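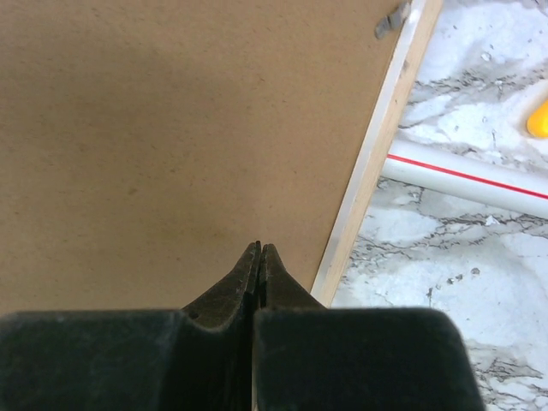
Figure 7.1 Gripper fingers over the back of a picture frame, seen from the wrist of the arm.

Chapter 7
Grasping Thin and Flat Objects

Each April the workshop at Curnham opens its doors to the public for one afternoon. Visitors come in groups and stand behind a rail while a robot arm handles household items on a tabletop. At one such open day, 170 people watched the arm work with a picture frame lying face down. Many of them had expected the heavy items to be the difficult ones. The frame took longer than anything else on the program.

Look again at Figure 7.1. The backing board is a broad, flat sheet, and the fingers end in narrow tips. A board like this offers a parallel gripper no place to close on from above. The strip of pale wood along its side is another matter – it is narrow, and it has an edge on each side. Most of this chapter is about finding edges of that kind and bringing the fingers to them at a usable angle.

The Eteo demonstration, as the Curnham staff call it, was run from a log of 532 earlier attempts recorded at the Flundby site. Visitors could follow the wrist view on a screen next to the table. We will use parts of the same log in Sections 7.2 and 7.4, and the full set of 2,000 wrist views is needed for the project at the end of the chapter.

Section 7.1 covers contact between a fingertip and a flat surface. Section 7.2 deals with edges, and Section 7.3 with small metal parts such as the tab near the top of the figure. Section 7.4 introduces the Vieira method for choosing an approach angle – readers who have not yet studied friction cones should go back to Chapter 4 first.

Before you begin

Put a picture frame face down on a table. Using only your thumb and one finger, lift it 50 times, and write down where you took hold of it each time. Keep the list for Exercise 7.3.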